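Work Surface Finish and Marking: Comparison of Three Treatments on a Pine Tabletop
Student project report, Furniture and Interiors Workshop
Niamh Rafferty, Tiburcio Ayala. Supervisor: Edeltraud Danzer
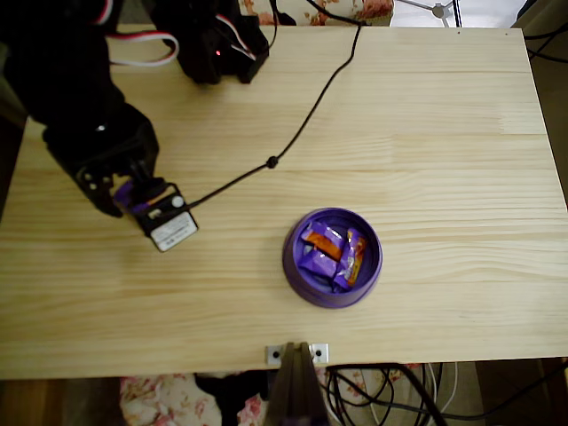 Figure 1. Pine tabletop with purple bowl.

1. Purpose
The workshop tables at Paquette are used for meals as well as for bench work. The project tested whether an oil, a hard wax or a water-based varnish gives a pine top enough protection against dishes and spills without hiding the grain.

2. Material
The top is light pine with the grain running lengthwise. Three offcuts from the same stock were used as samples, so that the table itself did not have to be stained. Each was sanded to 200 grit and wiped down before the first coat. The oil was Tindorier clear. The wax and varnish came from the workshop store.

3. Method
A bowl with a wide base was filled with water at 95 °C and left on each sample for 44 minutes. Cold coffee was then applied under the rim of the base and left overnight. Marks were graded from 0 (none) to 5 (severe) by two readers working separately. Where the grades differed, the higher one was kept.

4. Results
Oil: heat 1, coffee 3.
Hard wax: heat 4, coffee 2.
Varnish: heat 2, coffee 0.
The wax turned white in a ring that followed the base of the bowl. Buffing removed part of it. The varnish yellowed the pine slightly, most clearly along the seams between boards.

5. Discussion
Varnish is recommended for tables used at meals. The oiled sample is easier to repair locally, and Thérèse Gagnon asked that it be kept for a longer trial in May. Scratch resistance was not measured. Sample edges were left untreated and should be sealed in any repeat of the test.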